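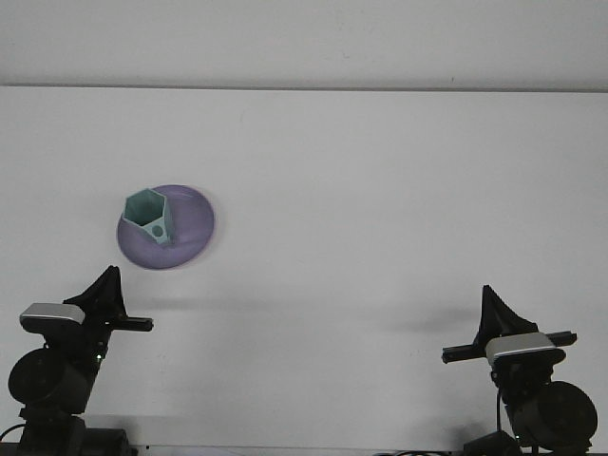 *Mint green cup, purple plate*

# Are we really sticking with the zone for Gallach?

### Margareta Buzatu

Hi everyone, and sorry in advance, this got longer than I meant it to. I've been chewing on the Poseten game ever since we got home, and I'd rather get it out here than in the car with Sânziana, who has been very patient with me.

We've played the 2-3 zone pretty much every minute since the fall, and I know why we started. Half of us were coming back from something, we had seven players most nights, and it let us catch our breath. It served us well! I'm not knocking it. But Poseten had clearly seen us before. They put a passer at the free throw line, we all turned to look at her, and then there was a shooter standing in the corner with time to tie her shoes. They hit 11 threes. I'm no tactician but I don't think you can give up 11 threes in our league and expect to win, and we lost by 10, so there you go.

The Gallach tournament is in February and those teams shoot better than Poseten does. I'd love for us to start working on man-to-man now, even if it's ugly for a few weeks. We have 12 on the roster these days. We can sub.

Anyway, please tell me what you think. I promise I won't be hurt.

### Snædís Kjærgaard

Margareta, I always love your posts, and I read this one twice with my coffee, but I'm going to disagree with you on nearly all of it.

The zone didn't lose us that game. We lost it on the boards and on the bad passes in the third quarter, when we threw the ball to their point guard three possessions in a row (one of those was me, I know, I know). And the corner threes are a rotation problem. In a 2-3 the bottom forward has to go out to that corner, and then the center slides over behind her, and the far forward comes into the middle. We do the first part and forget the other two. So the forward gets scolded for leaving her spot, and the next time she stays home, and the shooter is open.

If we can't do three slides in a zone, I don't see how we're going to fight through screens all night in man. Ask anybody who played for Ilie last season. They switched in the middle of the year and it took them until the playoffs to stop running into each other.

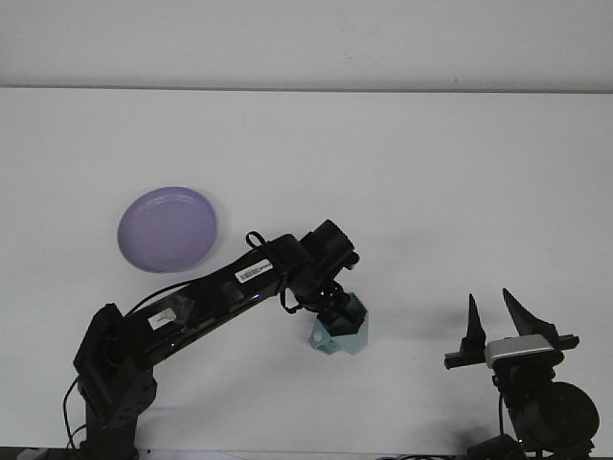 ### Aurelia Stanciu

I was one of the people running into each other at Ilie, so I suppose I should speak up!

Snædís is right that it was messy. We had one night where two of us guarded the same woman for a whole possession and I could hear their bench laughing. But I'd still say it was worth it, and for a reason that hasn't come up yet: it made us talk. In the zone I could get through a whole half without saying a word. Once I had my own player to look after I had to yell "screen left" and "I've got ball" and all the rest, and I got a lot better at it, and then when we went back to the zone for a few minutes here and there, the zone was better too.

What I wouldn't do is switch all at once. Ilie did, and I wouldn't wish it on you. Pick one group of five and let them play man for the last few minutes of each half, and keep the zone for everything else. You'd find out pretty quickly who likes it.

One thing I do want to push back on, Margareta, and please take it kindly - 12 on the roster is not 12 at the game. Last month we had eight twice.

### Margareta Buzatu

Ouch, but fair. I went and looked at the scorebook and you're right about the eight.

I like the idea of the last few minutes. Snædís, could you live with that? And would you be willing to walk us through the slides at the next practice? I honestly thought the center was supposed to stay put, and I've been the center for most of this. So that may explain a corner three or two.

### Snædís Kjærgaard

I could live with it, sure. I still think we'd get more out of 40 minutes of nothing but zone slides than out of learning a second defense halfway, but I'm not going to sulk in the corner (where, as we've established, nobody would come out to guard me).

Yes, happy to do the slides. The way I learned it was with no offense at all. Five defenders, and somebody on the outside passing between four spots, and you move while the ball is in the air. Once the ball has been caught it's already too late. You do it slowly until it's boring, then you add a player at the free throw line, and then one in the corner. It isn't exciting but it works, and it's easy on the knees, which I say as a person with knees.
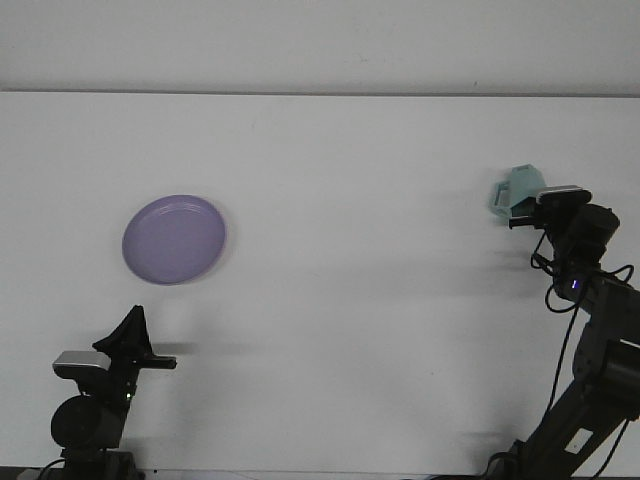 **Veronica Filip:** Could I put in a word for whoever is guarding the free throw line, since in our zone that tends to be me? We keep talking about the corners, but the pass into the middle is where it all starts. If she never catches it there, the other four of you don't have to turn around. I've been playing up too high, chasing the guards, and I can drop back a couple of steps if the other guard will stay wider. I'd want to try that before we change anything else.

And on the man-to-man question, I'm with Margareta in spirit and Snædís in the legs. I get tired! Put me in the group that sits down at the end of the half and I'll cheer very loudly.

### Sânziana Oprea

For the record I enjoyed the car ride.

I'll be the grump and say I don't want two defenses by February. We practice once a week in the Greltetley gym and we lose the first part of that to people arriving and looking for their other sneaker. Every minute on man-to-man comes out of rebounding, and Snædís already said the rebounding was what beat us. I said the same thing on the bench and I'll say it again here, their center had four putbacks in the second half and we were all standing there admiring the first shot.

If we vote on it, I'm a no for now. I'll still play whatever we end up with, and I'll bring the pinnies.

### Aurelia Stanciu

Is it the blue pinnies or the ones that smell?

### Sânziana Oprea

The blue ones. I'm washing the others tonight.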